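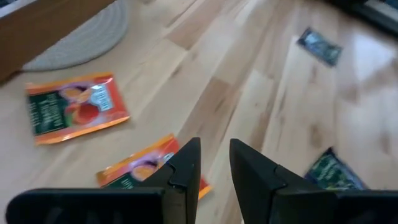 Okay, I promised a few of you I'd write up how the signature thing works in our town, so this is that thread. Get a drink, because I do not know how to be brief, and I've been saving this up since July.

Quick background for the new folks: I live in Primham, and we elect our town council at large. Everybody votes for every seat, and the top vote-getters win. A group of neighbors wants to put a question on the ballot asking whether we should switch to wards, so each part of town picks its own council member. To get the question on the ballot, you need signatures.

Under our charter you need 300 valid ones from registered voters who live inside the town line. The word to stare at in that sentence is valid. I stared right past it for the first two weeks and I'm still a little embarrassed.

I'll say up front where I stand, so you don't have to guess. I signed, and I carried a clipboard. But I have good friends who like the at-large system just fine, and they've got reasons I respect, and I'm going to try to give those a fair shake further down.

So, signatures. Each sheet has 10 lines. Each line wants a printed name, a signature, a street address and the date, all written by the person signing. You can't fill in the address for your husband while he's got the baby on his hip, even if he's standing right there nodding at you. (I asked. The clerk was very kind about it.)

A mailing address won't do, either. This trips up the folks out on the Jerkard road more than anybody, since their mail comes through the next town over and has for as long as I've been here. They live in Primham, they vote in Primham, and their envelopes say something else. If they write what's on the envelope, the line gets tossed.

The person carrying the sheet signs the back of it in front of a notary, swearing they watched every signature go down. Please don't leave your sheet on the counter at the feed store and pick it up at closing. I know the people at the feed store are lovely. You still didn't watch.

One bad line doesn't sink a whole sheet here, only that line. A missing notary stamp sinks all 10. I met a man who'd spent an entire hot afternoon at the ball fields and hadn't known about the notary part at all. Luckily he found out while he could still go swear to it, and he went that same hour with grass on his shoes.

Now, who checks them? Our town clerk, Etelka Farkas, and one deputy. They look up every line against the voter list. I went in to ask a question once and ended up hearing the whole process, start to finish, and I came out thinking better of local government than when I went in. She told me, "I'm not looking for reasons to throw you out, I'm looking for you on the list." I've repeated that to so many people at the door.

If a signature doesn't seem to match, they set it aside and look at older forms before deciding. Handwriting changes. Mine sure has. There's also a stretch after filing, 3 business days, when the petition group can come in and go over the rejected lines and argue for any they think were struck by mistake.

Going over them means sitting at the table in the hallway with the rejected lines and a copy of the voter list. You can bring somebody's sworn note saying yes, I'm the person who signed, I moved from one side of Ueda Street to the other and didn't update my registration. Whether that saves the line depends on the move. Within town, usually yes. From outside town, no.

All right, the wards themselves, which I know is what half of you came for. The question that would go on the ballot does NOT include a map. I keep getting asked to see the map and there isn't one. It only asks whether to have wards. If it passes, the council appoints a group to draw them, with public hearings, and then the council votes on the lines.

I had a long talk about this over the fence with my neighbor, who's against it, and I think her best point is this one. Right now she can call any council member about a pothole and every one of them has to care about her vote. With wards she'd have one person. If that person turns out to be a dud, she's stuck with the dud until the next election.

My side of the fence: look at where the council lives. Everyone on it now lives on the Jurkness side of the creek, and most of them within walking distance of each other. They're decent people and I've voted for several. But when the low bridge was closed all spring, I don't believe a single one of them had to drive the long way around to get groceries, and I think that showed in how long it stayed closed.

There's a middle idea floating around too, where you'd have some seats by ward and 2 seats at large. I sort of love it. It isn't what's on the petition, though, and you can't write it in the margin next to your signature. (Somebody did. The line still counted, the note didn't.)

A few of you asked if you can take your name off after signing. Yes, up until the petition is filed. You go to the clerk's window and fill out a half-page form. After it's filed, your name stays. And signing doesn't commit you to vote for it! I know at least one fella who signed so he could have the pleasure of voting no.

If you haven't signed and would like to, somebody will be on the library steps in the mornings until lunch, and I'm usually there myself after 10 with a thermos and a spare pen. If you'd like to tell me why I'm wrong, you're welcome to do that there too, and I'll share the coffee.

Oh, and blue or black ink only, please. I had one sweet lady sign in purple and now I have to go back up her driveway, past the goose, and ask her to do it over.

That's everything I know for now. I'll add to this thread when the count comes back from the clerk's office. If I got any piece of it wrong, tell me and I'll fix it in a reply underneath so people can see the correction.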